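4. The open day: letting visitors drive

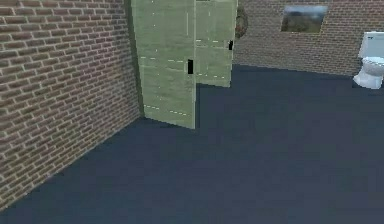

Figure 4. The simulated washroom, one of the rooms open to visitors.

I'd been dreading the open day a bit, if I'm truthful about it. We had spent most of the spring training Fenel (our navigation agent) to find its way through furnished rooms from a plain spoken or typed request, and the only people who had ever talked to it were the four of us in the lab, who all knew far too well what it liked to hear. On 10/07/2019 we opened the doors at Fisville to anyone who fancied a go, and 27 people signed up for a slot. One went home before her turn, so the results in this section come from 26 visitors. Each of them sat at the desk with the simulator running on the big screen, picked a room from the menu and typed whatever they wanted Fenel to do. The washroom was easily the favourite, mostly (I think) on account of the toilet at the far right, which every school-age visitor wanted to send the robot to straight away! The grown-ups were more varied. Several went for the landscape picture on the back wall, and a good many asked for "the cupboard" or "the green doors", meaning the pale green panels with the little black handles. Our own training requests had only ever called those panels "the closet", and this was where things got interesting.

Struan Baxter and I had agreed beforehand that we wouldn't step in or suggest wording, and I found that really hard to stick to. You sit there watching a perfectly sensible person type "go to the cupboard please" and you know the word isn't in the training set, and you have to drink your tea and say nothing. Fenel coped better than I'd feared with colours and much worse with household words. "Green doors" usually got it moving the right way, while "cupboard" tended to leave it turning on the spot until the time limit of 200 steps ran out. We logged nearly 1,000 requests over the day, including the rude ones, which we've kept in the count but won't be quoting.

Wilma Rutherford ran the second desk, where visitors could try the older planner, Urquhart, on the same rooms. I should say that this wasn't a fair comparison and we don't treat it as one. People chose their own desk, the queue at hers was shorter, and a few visitors came over to us already knowing which requests had gone well for them next door. What her desk did give us was a lovely set of complaints. Urquhart takes its goals from a fixed list, and people got fed up with the list very quickly, even when the robot then went exactly where it was told. With Fenel they were far more patient. They'd try a request, watch it go wrong, mutter a bit and have another stab with different words, and quite a few stayed on past the end of their slot to do it.

Two practical matters for anyone planning something similar. We started the day with the robot's view filling the whole screen, and visitors kept asking where the robot was, as they expected to see it from outside. After lunch we added a small floor plan in the corner with a moving dot, and the question more or less went away. We also had the walking speed set as for training, far too quick to follow by eye, and one gentleman had to look away. Wilma halved it before the second group came in.

The requests from both desks have been cleaned of names and added to the Wika set, and the retraining described in Section 5 uses Fenel's share of them only.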